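Prindow reabre museu de ourivesaria em dezembro

O Museu de Ourivesaria de Prindow reabre ao público em dezembro, com a exposição dedicada à coleção Kragh.

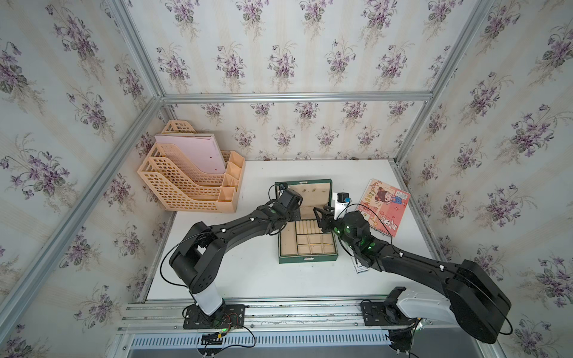 O acervo reúne 600 peças, entre anéis, broches e guarda-joias, e ocupará três salas do piso térreo – todas com acesso para cadeiras de rodas.

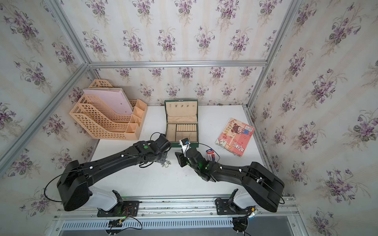
A curadoria é de Liv Lunde. As visitas guiadas, a cargo de Bjarke Bjarnason, requerem inscrição prévia na receção.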